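Two arms and a kitchen table: Dilani Ranasinghe on the Braltero kit

When Dilani Ranasinghe unpacked her first Braltero in February, she had it bolted down before lunch and then forgot to eat lunch. "I'd used single arms for years," she says, "and I kept thinking, okay, two arms, so it's the same thing twice. It really isn't! The first time I folded a towel with it I called my sister."

Ranasinghe runs the demo bench at Yule, a small shop that rents and sells robot kits to labs and to people with a big enough garage. The Braltero is a two-arm tabletop set. You steer it by hand with a pair of smaller leader arms, record what you do, and train the arms on your recordings. We met on 15th May and spent most of the afternoon on chores.

She likes kitchen jobs best. "Everyone wants to see it stack blocks, and sure, we keep blocks out. But give it a cup and a wire rack and you learn so much more. The cup has to come in at an angle, the wires are thin, and there's other stuff right next to it that you don't want to hit." 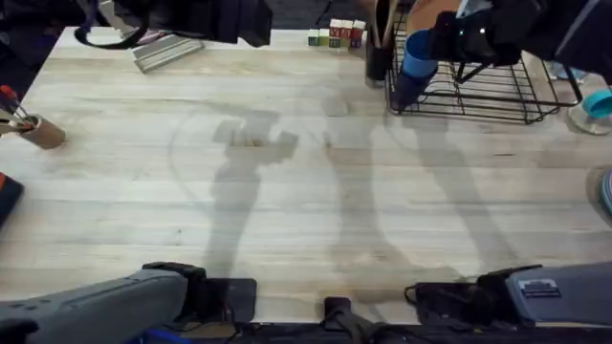

The right arm with the blue cup at the left end of the dish rack.

The padded fingers are her favorite part of the whole kit. Her colleague Dale Nguyen had asked for harder ones, and she talked him out of it. "Soft fingers forgive you. I'm a pretty clumsy driver and I can still pick up a cup on a good day." The small white light on the gripper won her over too (she says she glances at it far more than at the laptop).

She has complaints. The cables loop out farther than she would like near the wrist, and the manual, in her words, "reads like it was written on a train." Setup took her two tries. The software crashed on her in the first week, and the fix meant an update that Braltero's support desk had to email over.

And the recordings? By now the shop has 2709 of them, 1524 from the dish rack alone. "I wanted to stop at 2000 and go do something else," she says, laughing. "Then we moved the rack a bit and I got curious again."

Would she pick it over the Zendier, which Yule also rents out? For lifting anything heavy, no. For a table full of small everyday things, she'd take the Braltero home tonight if the van were free. Next on her list is getting a lid off a jar, one arm holding and one arm turning. "I've got it as far as half a turn. Come back in a month!"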